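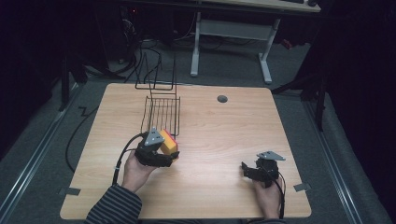 Rallier, pinzas de mano para enseñar tareas a tu robot

¡Hola! Soy Ainhoa Iglesias y en Dodisau llevo la parte de Rallier, o sea que si escribes preguntando por las pinzas te contesto yo. El kit trae 2 pinzas negras, izquierda y derecha, cada una con su placa gris encima y su cable. Las coges, haces la tarea con ellas como la harías tú (nosotros tiramos mucho de estropajo y escurreplatos, que da más guerra de lo que parece) y esos movimientos te los llevas luego al brazo.

A mí lo que más me gusta es que a los cinco minutos ya te has olvidado de que las llevas. Bueno, del cable no del todo: déjalo caer por fuera de la mesa y te ahorras enganchones. Olaia Segura, de Zabala, me pidió una versión inalámbrica y estamos en ello, pero no prometo fecha.

Las mordazas cierran bien sobre cosas blandas. Con vasos finos yo iría con calma las primeras veces, y para cubiertos sueltos mejor pide las puntas estrechas, que van aparte.

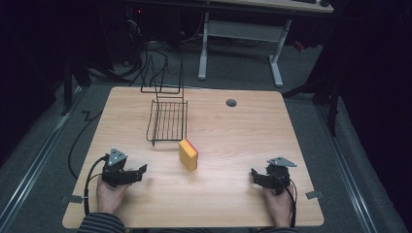 Precio y envío

El par completo cuesta 2.124 euros. Las puntas estrechas, 89 euros el juego. Si eres un centro de formación te descontamos 100 euros del kit, solo tienes que decírmelo al hacer el pedido. Los que entren ahora salen en septiembre.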